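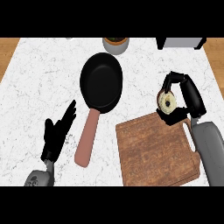

그림 5-1. 시뮬레이션 주방 환경의 양팔 원격 조작. 오른손은 도마 위에서 베이글을 파지한 상태, 왼손은 빈손.

5장. 시연 데이터 수집: 직접 교시와 원격 조작

5.1 이 장의 범위

앞 장에서는 보상 함수를 설계하여 조작 정책을 학습하는 방법을 다루었다. 이 장에서는 사람이 수행한 시연을 기록하고, 그 기록으로부터 정책을 학습하는 모방 학습의 입력 데이터를 다룬다. 학습 알고리즘은 6장에서 설명하며, 여기서는 시연을 어떤 장치로 받아 어떤 형식으로 저장하고 어떤 기준으로 걸러 내는지에 한정한다.

실습 과제는 Praltside 환경의 주방 과제군에서 고른다. 과제 이름은 "베이글을 프라이팬에 옮기기"이며, 그림 5-1의 배치를 기준으로 설명한다.

5.2 용어

시연(demonstration): 초기 상태에서 종료 상태까지의 관측과 행동의 시계열 한 개. 에피소드와 같은 뜻으로 쓴다.

직접 교시(kinesthetic teaching): 조작자가 로봇 팔을 손으로 잡고 움직여 궤적을 기록하는 방식. 팔은 중력 보상 상태에 두고 관절 각도를 읽는다.

원격 조작(teleoperation): 조작자의 움직임을 별도의 입력 장치로 측정하고, 이를 로봇의 목표값으로 변환하여 보내는 방식.

리타기팅(retargeting): 사람 손의 자세를 로봇 손의 관절 목표로 바꾸는 계산. 사람 손과 로봇 손은 손가락 길이와 관절 가동 범위가 다르므로 관절 각도를 그대로 복사할 수 없다.

5.3 직접 교시

직접 교시는 장비가 단순하다. 엔코더가 있는 팔이면 추가 센서 없이 기록할 수 있고, 조작자는 접촉력을 손으로 느낀다. 기록된 궤적은 정의상 로봇이 실현할 수 있는 관절 궤적이므로 역기구학 실패가 발생하지 않는다.

제약은 다음과 같다. 첫째, 조작자의 손과 몸이 카메라 영상에 들어간다. 영상을 관측으로 쓰는 정책에서는 학습 시와 실행 시의 분포가 달라진다. 이 경우 기록한 관절 궤적을 조작자 없이 재생하면서 영상을 다시 취득하는 절차가 필요하다. 둘째, 다관절 손은 손가락을 하나씩 잡아 움직이기 어렵다. 한 사람이 양팔과 양손을 동시에 교시하는 것은 실질적으로 불가능하다. 셋째, 시뮬레이션에는 잡을 수 있는 실물 팔이 없으므로 같은 기구학을 갖는 실물 리더 팔을 따로 두어야 한다.

5.4 원격 조작

그림 5-1과 같은 양팔, 다지 손 구성에서는 원격 조작을 기본으로 한다. 본 강의의 실습실에서는 다음 두 가지 입력 장치를 사용한다.

(1) Namer 손목 추적기와 장갑. 손목의 6자유도 자세와 손가락 굽힘을 측정한다. 다지 손 과제에는 이 장치를 쓴다.

(2) Skakine 리더 팔. 관절 대 관절로 대응시키며 손은 개폐 1자유도로만 제어한다. 평행 그리퍼 과제용이며, 이 장의 실습에서는 사용하지 않는다.

제어 주기는 20 Hz로 고정한다. 매 주기의 처리 순서는 다음과 같다.

가. 손목 자세를 추적기 좌표계에서 로봇 베이스 좌표계로 변환한다.
나. 직전 클러치 시점의 자세를 기준으로 상대 변위를 계산한다.
다. 상대 변위를 팔의 목표 자세에 더하고 역기구학을 푼다.
라. 손가락 끝 위치를 리타기팅하여 손 관절 목표를 구한다.
마. 관절 한계와 속도 한계를 적용한 뒤 목표를 전송한다.
바. 관측과 전송된 목표를 같은 시각 표시로 저장한다.

절대 자세 대신 상대 변위를 쓰면 조작자가 편한 위치에서 클러치를 풀고 손을 다시 놓을 수 있다. 단, 클러치가 풀린 구간은 에피소드에서 정지 구간으로 남으므로 후처리에서 제거한다.

5.5 리타기팅 목적 함수

손가락 끝 사이의 상대 벡터를 맞추는 방식을 쓴다. 사람 손에서 측정한 벡터를 v_i, 로봇 손의 대응 벡터를 r_i(q)라 하면

min_q Σ w_i || α v_i − r_i(q) ||² + λ || q − q_prev ||²

를 매 주기 푼다. α는 손 크기 보정 계수, λ는 시간 평활 계수이다. 엄지와 나머지 손가락 사이의 벡터에는 큰 가중치를 준다. 베이글처럼 가운데 구멍이 있는 고리형 물체는 손가락이 닿는 위치에 따라 파지 안정성이 달라지므로, 엄지와 맞은편 손가락의 간격 오차가 파지 실패로 이어지기 쉽다.

λ가 너무 크면 손이 조작자보다 늦게 닫히고, 너무 작으면 손가락이 떨린다. 실습에서는 빈손으로 개폐 동작을 반복하여 값을 정한 후 물체를 다룬다.

5.6 과제 단계의 구분

과제를 다음 단계로 나누고 단계 경계에 라벨을 붙인다.

S1 접근: 오른손을 베이글 파지 전 자세로 이동
S2 파지: 손가락을 닫아 물체와 접촉
S3 들기: 베이글을 도마 면에서 분리
S4 이송: 팬 바닥면 상공으로 이동
S5 놓기: 높이를 낮추고 손을 개방

그림 5-1에서 베이글은 도마에 닿지 않고 공중에 있으며 오른손에 쥐여 있다. 따라서 이 시점의 물체 상태만으로는 S3 또는 S4에 해당한다. 두 단계의 구분은 한 시점의 자세로 결정하지 않고 손목 속도의 수평 성분이 임계값을 넘는 첫 시점으로 정한다.

왼팔의 라벨은 따로 관리한다. 그림의 왼손은 손가락을 편 채 팬 쪽을 향하고 있으나 팬에 접촉하지 않는다. 이 과제에서 왼손의 사용은 조작자의 선택 사항이다. 팬을 고정하는 시연과 고정하지 않는 시연을 한 데이터셋에 섞으면 왼팔 행동이 다봉 분포가 되므로, 메타데이터의 left_mode 항목에 hold 또는 idle을 반드시 기입한다.

5.7 저장 형식

에피소드마다 파일 한 개를 만든다. 필수 항목은 양팔 관절 각도, 양손 관절 각도, 전송된 목표값, 카메라 영상, 물체 자세, 단계 라벨, 난수 시드이다. 행동으로는 실제 도달한 관절값이 아니라 전송된 목표값을 저장한다. 접촉 중에는 두 값이 다르며, 그 차이가 파지력에 대응한다. 도달값만 저장한 데이터로 학습한 정책은 물체를 놓치는 경향이 있다.

5.8 품질 검사

Moldovan 수집 세트의 원본 117개 에피소드를 대상으로 아래 기준을 적용하면 9개가 제외된다.

- 종료 시점에 베이글이 팬 내부에 없는 경우
- 저장 주기가 두 번 이상 연속으로 누락된 경우
- 팔 또는 손이 조리대를 관통한 경우(시뮬레이션 접촉 오류)
- 역기구학 해가 불연속으로 바뀐 경우

파지를 한 번 놓쳤다가 다시 잡아 성공한 에피소드는 제외하지 않는다. 복구 동작은 실행 시 오차 누적을 줄이는 데 필요하다. 다만 recovery 항목을 1로 표시한다.

5.9 실습 과제

1) 장갑 보정을 수행하고 α와 λ의 값을 기록한다.
2) 베이글 초기 위치를 바꾸어 가며 성공 에피소드 20개를 수집한다. left_mode는 idle로 통일한다.
3) 수집한 데이터에서 S3과 S4의 경계를 자동으로 검출하고, 수동 라벨과의 차이를 주기 단위로 보고한다.
4) 전송 목표값과 도달값의 차이를 S2에서 S5까지 그래프로 그린다.

제출물은 에피소드 파일, 검출 코드, 두 쪽 이내의 보고서이다. 보고서에는 제외한 에피소드의 번호와 제외 기준을 함께 적는다.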